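Grip Release Fault on the Block-Sorting Stations: Frequently Asked Questions
Dumitz Automation Laboratory, Station Users' Information 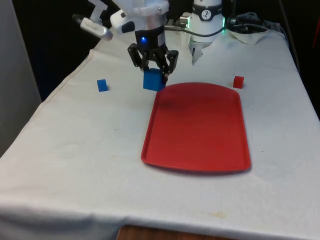 A sorting station with tray and cubes; the fingers of the gripper are around the larger blue cube.

This page answers the questions most often received about the grip release fault reported in November. It applies to all users of the sorting stations, including visiting groups from Nusberg and Camargo. Please read it before booking station time.

What is the grip release fault?

In a normal cycle the arm lowers the gripper over a cube, closes the fingers, lifts, moves over the tray and opens the fingers. In a faulty cycle the fingers open during the move to the tray, and the cube falls onto the table or strikes the rim of the tray. The controller then continues as if the cube had been placed, and no error message appears on the operator screen.

How was the fault discovered?

An operator noticed that the placement log for a completed run listed more cubes than were in the tray. A check of the wrist recordings showed two drops in that run. The laboratory then repeated the task for 200 cycles under supervision and saw the fault again.

Was anyone injured?

No. The cubes are light, and no person was within reach of the arm during any recorded drop. The fault was nevertheless classed as a safety matter. Operators had begun reaching across the table to recover fallen cubes while the arm was still powered, and this is not permitted under any circumstances.

What causes it?

The hand controller stops sending holding current to the fingers when it misses two position updates in a row from the arm. The programmed response to a missed update was to relax the fingers, a setting carried over from an earlier gripper. On the present gripper it releases the load. The missed updates were traced to a worn connector on the arm cable, which lost contact briefly when the wrist turned at speed.

Does the fault affect every object?

Any object can be dropped. Larger cubes are affected more often, as the fingers are spread wider and have less contact force to spare when the current falls. The fault log shows error code 534 in every confirmed case. The code is written to the log file only, so users must open the file to find it.

Can I still use the stations?

Yes, subject to the following conditions. Arm speed is limited to 100 millimeters per second until the connector on each station has been replaced. The revised hand settings must be loaded at the start of each session. Stations with a red tag on the control cabinet are out of service and may not be powered on by users.

What do the revised settings change?

When an update is missed, the fingers now hold their last position and the arm stops. The operator must clear the stop by hand before the cycle can continue. This means more interruptions than before. Users should allow for them when planning long runs.

What should I do if a cube is dropped?

Press the stop button and wait until the arm is fully at rest. Switch the arm to its locked state at the cabinet. Only then may the cube be picked up. Save the log before restarting — a restart overwrites the last entries — and report the drop to the station desk, even if the cube was undamaged.

The arm stopped with its fingers closed on a cube. May I pull it out?

No. The fingers may move when the stop is cleared. Use the slow-open command on the operator screen and keep both hands off the table until the fingers are fully open.

Are my earlier results still valid?

Runs logged before the revised settings were introduced should be checked for code 534. Where the code appears, the placement count for that run cannot be relied upon and the tray contents should be confirmed from the recordings. The Irkar log reader, installed on the shared workstations, can search a full folder of runs at once.

When will the speed limit be lifted?

The limit will be lifted station by station, once the new connector is fitted and a supervised test run has been completed without a missed update. Current status is posted at the station desk.

Whom should I contact?

Questions about this page and reports of suspected faults should be addressed to Roald Berge, Station Safety, through the station desk.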